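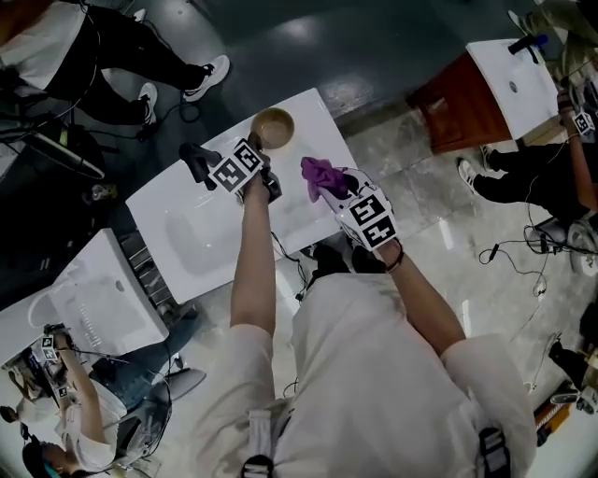 *Sink, bowl, purple cloth.*

**platemark_pete:** Second batch of drypoints on the Drolta paper and I'm getting fuzzy blacks again! Soaked it 17 minutes, blotted, ran it through my old Plattner press. What am I missing?

**inkyfingers70:** Too wet, I'd bet. Try ten minutes and blot harder.
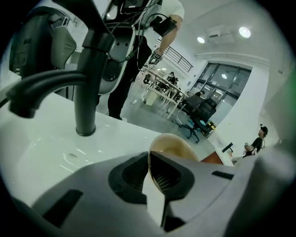
Also check your blankets. Mine had gone stiff with size and I blamed the paper all summer.

**womden_prints:** Disagree on the ten minutes, that stuff is heavy and needs a long soak. I took Mwajuma Chege's class at Muvivmont in September and she left hers in for 50 (then under boards overnight). Lovely crisp lines.

**inkyfingers70:** For etching, sure. Drypoint burr is a different animal.

**platemark_pete:** Blankets are pretty crusty, I'll admit it...
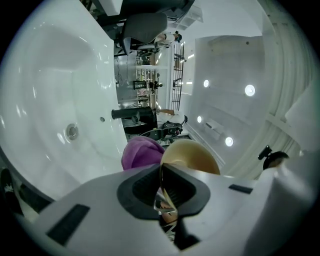
and I've been wiping with the same tarlatan since forever, so that's getting tossed too. Will pull two tonight, one short soak and one long, and post both.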